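Jillau Open Day

The Jillau Open Day is a yearly public visit to the Jillau robot workshop, held in November, when the people who build and program small robot arms open the doors and let the rest of us poke our noses in. I've been to a few of them now, so I'm writing this entry mostly from memory and from the notes I scribbled on the back of the program. If you have better notes, please fix mine!

Background

The open day was started by Devendra Rathore, who at the time was teaching an evening class on motors and wanted his students to show their work to someone other than him. The first one drew 167 visitors, which was a lot for a place with a single coffee maker. The year after that they printed 200 programs and ran out before lunch. The most recent one had 700 people through the door over the day, and yes, there was a line for everything (I waited longest for the soup).

Entry is free. Doors open at 10 a.m. and the last demonstration starts at 4 p.m., although the talking afterward goes on a good deal longer than that.

What you get to see

The day is built around short demonstrations, repeated all day long, so you can wander in whenever you like. Dwivedi is the sorting demo, and the one kids love best. It picks up bottle caps and drops them into cups by color, and when it misses, the whole room groans. Stikance is more of a talk with a robot in it, all about how you teach an arm to be gentle with soft things like bread rolls and sponges. I sat through it twice.

Then there's Inent, my favorite by a mile. Inent is the positioning demo run by Firdevs Sezer, and on paper it sounds like the dullest thing in the building. An arm goes to a spot on a table. Then it goes to another spot. That's the show! But Firdevs is such a good talker that you end up leaning in and holding your breath over a pencil mark.

How the Inent demo works

The idea is simple enough. You tell the arm where to go, it goes there, and then you look at how far off it is. Firdevs starts with a joint turned through 180 degrees and back again, so everybody can see how much the arm wobbles when it stops. After that she moves on to the tabletop, and this is where visitors get to join in — you call out a spot, she types it in, and the arm heads over with its finger pointing down.

She explained to our group that a tiny error down at the base grows bigger the farther the arm reaches, the same way a long fishing rod swings more at the tip than at your hand. I'd never thought of it like that.
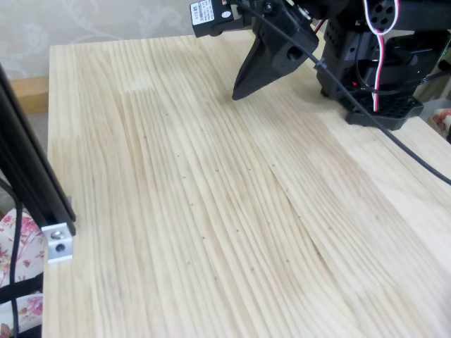

Somebody in our group asked why she doesn't just use a camera to correct everything, and she said she likes people to see what the arm can do blind before it gets any help. Fair enough. Devendra, who was leaning in the doorway, said he'd have used the camera, and the two of them were off on that for a good while.

Visiting

Wear comfortable shoes and bring a sweater, the back rooms are chilly. Kids are welcome at all the demonstrations, but under-tens need a grown-up with them at Inent and Dwivedi. You can take pictures as long as you leave the flash off. The soup is lentil.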